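# Un repelente por ultrasonidos promete casas sin ratones en diez días; los datos, de momento, no acompañan

Feb 6, 2025

La marca Nirkness ha empezado a vender en tiendas de bricolaje un aparato enchufable que, según su publicidad, expulsa a los ratones de garajes, trasteros y cocinas en un plazo de 10 días. Se llama Ivel, cuesta 42 euros la unidad y emite un sonido que las personas no oyen y que a los roedores, dice la caja, les resulta «insoportable». El folleto recomienda uno por habitación, de modo que una vivienda corriente con garaje se planta enseguida en una cifra con la que se podría pagar la visita de un profesional.

El argumento de venta no tiene nada de nuevo. Los emisores de ultrasonidos llevan décadas en el mercado y el reproche que se les hace es el mismo de siempre: el ratón se asusta un rato, se acostumbra y vuelve. A eso se añade un problema físico bastante elemental. El ultrasonido no atraviesa paredes y se pierde detrás de un armario, de una pila de cajas o de un sofá, que son justamente los sitios donde un ratón pasa el día.

Nirkness asegura que su modelo evita la habituación porque cambia de frecuencia de manera aleatoria. Como respaldo cita una prueba hecha en Wostden, en la que participaron 121 hogares. Hemos leído el resumen que reparte la empresa, de seis páginas y con muchos gráficos, y deja más preguntas que respuestas. No hubo grupo de comparación con aparatos apagados. La presencia de ratones se midió con un cuestionario que rellenaban los propios vecinos al final de la prueba. Y a todos los participantes se les pidió, antes de enchufar nada, que guardaran la comida en recipientes cerrados y que taparan los huecos visibles en puertas y rodapiés.

Este último detalle no aparece en la caja. Quien haya tenido ratones en casa sabe que retirar la comida y cerrar los accesos suele bastar para notar un cambio, con enchufe o sin él. Atribuir la mejora al aparato es, como poco, generoso.

«Si tapas los agujeros y además pones una lámpara de lava, también te van a decir que la lámpara funciona», comenta Kristof De Bruijn, técnico en control de plagas con empresa propia, que ha revisado el mismo resumen a petición nuestra. De Bruijn calcula que en torno a 6 de cada 10 avisos que atiende en invierno vienen de casas donde ya hay algún emisor enchufado. Es un dato suyo, sin más valor que el de su agenda, y conviene recordar que él también vive de vender una solución. Aun así, cuesta encontrarle el fallo al razonamiento.

Preguntada por la falta de grupo de control, la empresa respondió por correo que la prueba «reflejaba condiciones reales de uso» y que habrá un segundo ensayo en Öberg, con resultados en mayo. No aclaró si esta vez se usarán cámaras o trampas de conteo, ni quién lo dirigirá. Tampoco quiso facilitar los datos completos del primero.

La garantía merece una lectura aparte. Nirkness devuelve el dinero si el comprador no queda satisfecho, pero exige conservar el embalaje original, presentar fotografías de los indicios de actividad y haber tenido el aparato conectado sin interrupción durante todo el periodo anunciado. Un corte de luz, en teoría, ya pone a cero el contador. La empresa dice que aplica la cláusula «con flexibilidad», aunque la palabra no figura en el texto.
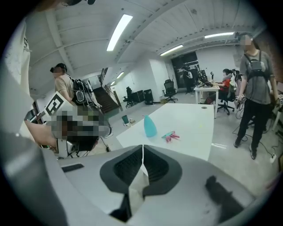
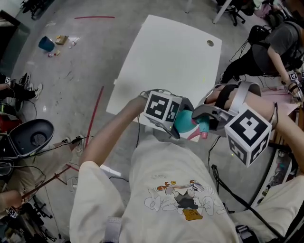 Queda la cuestión de las mascotas. El folleto afirma que perros y gatos «no se ven afectados», sin citar fuente, y unas líneas después desaconseja el uso en hogares con hámsteres, cobayas o ratas domésticas. Lo segundo es razonable. Lo primero habría que demostrarlo, dado que tanto el perro como el gato oyen bastante por encima de nuestro límite.

Mientras llegan los resultados de Öberg, lo que recomienda De Bruijn es más barato y más aburrido: burlete nuevo en la puerta del garaje, malla metálica en las rejillas, lana de acero alrededor de las tuberías y el saco de pienso dentro de un cubo con tapa. También revisar el marco por fuera, con linterna y de rodillas, porque por una rendija del grosor de un lápiz puede colarse un ratón joven.

El Ivel seguirá entretanto en los expositores, con su pegatina de «eficacia probada». Hemos preguntado a Nirkness si piensa retirarla hasta que termine el segundo ensayo. La respuesta fue que no.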